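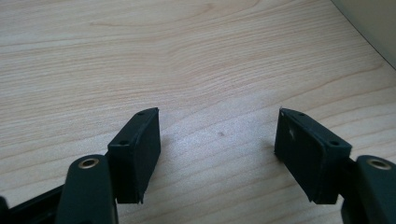 Petite tache sur plateau en bois clair, je ponce ou pas ?

clodagh_g
Bonjour à tous ! Je me décide à poster parce que ça me rend folle. J'ai une petite tache sombre, brun-gris, presque au milieu de ma table. Minuscule, mais sur un bois aussi clair on ne voit plus que ça (enfin moi, mon mari prétend qu'il ne la voit pas). J'ai passé l'éponge humide deux fois, rien. La table vient de chez Bundale, achetée en janvier, finition lisse un peu satinée. Je fais quoi ?

Mulcahy144
Salut Clodagh, essaie d'abord avec l'ongle ou une vieille carte en plastique, bien à plat. Si ça accroche, c'est posé dessus et ça partira. Si c'est tout lisse, c'est sous le vernis et là c'est une autre histoire.

ponceuse_folle
Grain 100 puis finition et on n'en parle plus. J'ai refait tout un plateau comme ça un dimanche, il est superbe !

Darragh Tierney
Ah non, pas du 100 sur une table vernie pour un point pareil ! Tu vas te retrouver avec un rond mat au milieu, et il faudra reprendre tout le plateau. En plus on ne sait même pas si c'est du massif ou du placage. Savon noir dilué, chiffon doux, tu laisses poser deux minutes et tu essuies dans le sens du fil.

ponceuse_folle
Darragh, j'ai dit « puis finition », faut lire. Et si c'est du placage ça se voit sur le chant, elle n'a qu'à regarder.

clodagh_g
Ne vous disputez pas – j'ai regardé le chant et je n'y connais rien, donc pas de ponçage ! Avec l'ongle, ça accroche un tout petit peu. Je tente le savon noir ce soir. J'ai aussi un reste de cire Fistora dans le placard, je peux en mettre après ?

Mulcahy144
Si ça accroche c'est bon signe. La cire sur du verni, j'éviterais, ça fait des traces grasses dès qu'il y a un peu de lumière.

Darragh Tierney
Pareil, garde la cire pour autre chose. Et teste le savon dans un coin côté mur avant.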